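# Let the planner be a little boring

I have been writing motion planning code long enough to have strong feelings about kitchens. A bare lab table will flatter almost any planner you put over it, and I think our field has let itself be flattered for too long. A counter with a toaster on it is a much better teacher, and I'd like more of us to spend our afternoons there.
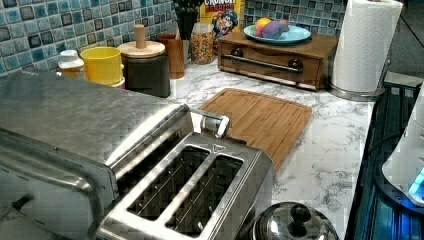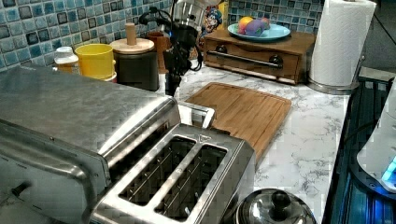 *The same counter twice, with the arm down near the cutting board in the second picture.*

Think about what a depth camera has to make of brushed steel. The pot lid is a dome that throws the room back at you, and the toaster slots are dark inside with thin wires running through them. Our perception package, Brukix, used to fill gaps like those with whatever guess was smoothest, and the planner (we call it Drendden, and I'm fond of it) would believe every word. Over one stretch in March we logged 62 planning failures, and when I sat down and read through them, 16 came from surfaces the map had been far too sure of.

The popular answer is a bigger model, and I do understand the appeal -- I've argued for one myself, over a good deal of coffee. But what I've come to want is plainer. I want the map to carry its doubt along with it, and I want the planner to slow down and swing wide when that doubt is high. It costs us roughly 5 extra seconds on a reach, and the paths look timid. People who visit Weromari sometimes ask whether something is wrong with the arm.

I'd take the timid path every time. A planner that goes the long way past a canister leaves a log I can read and a cost I can adjust before lunch, and when I change one number I have a fair idea of what will happen next. We still have two arguments going about how wide is wide enough, and I expect to lose at least one of them.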